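Volume buttons stopped skipping tracks with the screen off after the last Fostatar update

Posted in Apps and Tweaks by Ruxandra Ilie, May 18, 2023

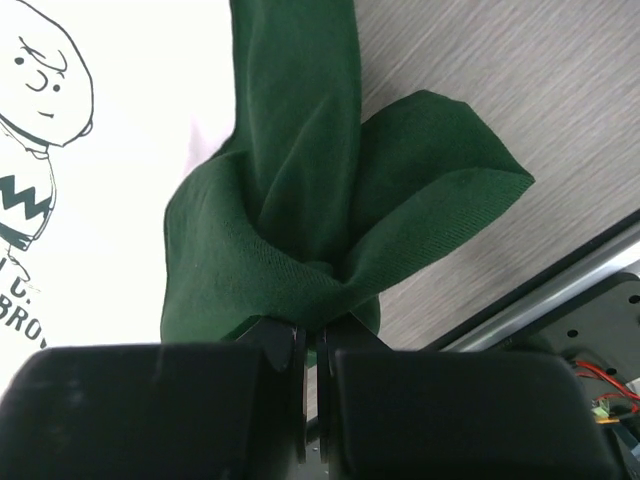

Hi everyone, I hope I've put this in the right section. I use Fostatar on my phone to remap the hardware buttons, and my favorite thing about it (really the only reason I paid for it) is that a long press on volume up skips to the next song while the phone is in my coat pocket with the screen off. I walk to work and I hate taking my gloves off, so you can imagine how much use it gets!

Since I installed the update it only works when the screen is on. With the screen off, a long press just turns the volume all the way up, and that was quite a surprise the first time – I had headphones in. Double press for the flashlight still works with the screen off, so the app can't be completely dead in the background. My phone is not rooted and I would like to keep it that way if I can, as my banking app is fussy.

What I've done so far: restarted, cleared the cache, uninstalled and reinstalled, and turned the accessibility permission off and on again. I have not done a factory reset and I'd really rather not. I have 47 button rules in there, built up over a couple of years, and I don't know if they'd survive.

Does anyone else have this, and is there a way to go back to the old version? Thank you in advance, and sorry for the length.

Horațiu Jitaru

Hi Ruxandra, welcome, and yes, you're in the right section. I had the very same thing in April on my wife's phone and it took me most of an evening, so let me save you the trouble if I can.

The flashlight action and the long press action don't go through the same service. Double presses are caught by the accessibility service, and you've already reset that one. Long presses with the screen off need a separate permission that can only be granted from a computer with a cable. When you uninstalled the app you wiped that permission, so even if the update wasn't the culprit to begin with, it will certainly be missing now.

To put it back, turn on developer options (tap the build number in your phone's settings until it tells you you're a developer), switch on USB debugging, and plug the phone into a computer. Then open Fostatar, go to Settings, Advanced, Screen-off long press, and tap Show command. It gives you one line of text to paste into the terminal on the computer. You need adb installed there, but it's a small download and you don't need root for any of this. If the phone asks whether to trust the computer, say yes, or the command will just sit there.

Restart the phone afterwards. On my wife's it did nothing at all until I restarted, and I had already started muttering at it.

While you're in that menu, look at the hold time too. The update set ours to 300 milliseconds, and with gloves on she kept setting it off when she only wanted the music a little louder. We moved it up a couple of notches and she's been happy with it.

About your rules – go to Backup and export them before you touch anything else. It saves a single file, and you can mail it to yourself. Mine came back fine on a new phone, apart from 2 that pointed to an app I no longer had.

Marius Stoica

same here, just use Wekton instead, its free

Emanuel Sârbu

Horațiu has it right as far as I can tell, but I'd add a word about battery settings, as that was the missing piece for me. I ran the command, restarted, and it worked beautifully until the next morning, when it quit again. My phone had put Fostatar back on the restricted list overnight. Open the app info page, go to Battery, and choose Unrestricted. On some phones there is a second list of sleeping apps hidden under battery care, and you have to take it off that one as well.

As for going back to the old version, I wouldn't. I tried it, and the old one refused to read a backup made in the new one, so I ended up typing my rules in again by hand over a whole weekend. I don't have anywhere near as many as you do, either!

I did try Wekton for a while too. It's a nice little app, but when I used it there was no long press with the screen off, so I don't think it would help with the gloves.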